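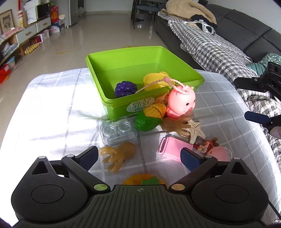

Katbridge Toy Library: Frequently Asked Questions

Last updated 21 February 2018

What is a toy library?

It works just like a book library, only with toys! You join, you pick out what your child would like to play with, you take it home, and you bring it back so another family can have a turn. We have 200 toys on the shelves right now, from baby rattles to marble runs, and we love seeing them go out the door.

Who can join?

Any household with a child under eight. Grandparents, foster parents and home daycare providers are very welcome too. You don't have to live in Katbridge itself — plenty of our members drive in from Bendar.

How many toys can I borrow, and for how long?

Three toys at a time, for two weeks. A boxed set counts as one toy, even if it has 58 pieces in it (our big wooden train set does, and it is a joy). You can renew once by email if no other family has asked for it.

What does it cost?

Membership is free. We do keep a donation jar by the desk, and what goes in it pays for batteries, glue and new storage tubs.

What if we lose a piece?

Please tell us when you bring the toy back. Small pieces wander off in every house, and they often come home months later inside a boot. We don't charge for a missing block or a play-food carrot. If the lost part means the toy can't be used at all, we'll talk with you about replacing it.

Do I need to clean toys before I return them?

A wipe with a damp cloth is plenty. Please don't put anything in the dishwasher, even if it looks tough enough. We lost a lovely set of stacking cups that way. Everything gets washed again by us before it goes back on the shelf.

Which toys are the most popular?

Pretend food, by a mile! Toddlers will serve you the same plastic lunch all afternoon and be thrilled every time. The Vávra puppets are close behind, and older kids line up for Mimix, a picture-matching game that is just as much fun for the grown-ups.

My child cries when a toy has to go back. Any tips?

So common, and it does get easier. Try letting your child put the toy in the return bin, then choose the next one right away. Some families take a photo of each toy and keep a little album — we think that's a wonderful idea.

Can I reserve a toy?

Yes. Send us an email with the number on the toy's tag and we'll hold it at the desk for you.

Do you take donated toys?

We do, as long as they are clean, complete and in good shape. We can't take stuffed animals, anything with a button battery that isn't screwed in, or car seats. Our shelves fill up fast in November, so please write first if you plan to bring more than one bag.

Can we stay and play?

Please do! The rug by the window is for trying things out, and babies are welcome on it too. Shoes off, snacks in the hallway.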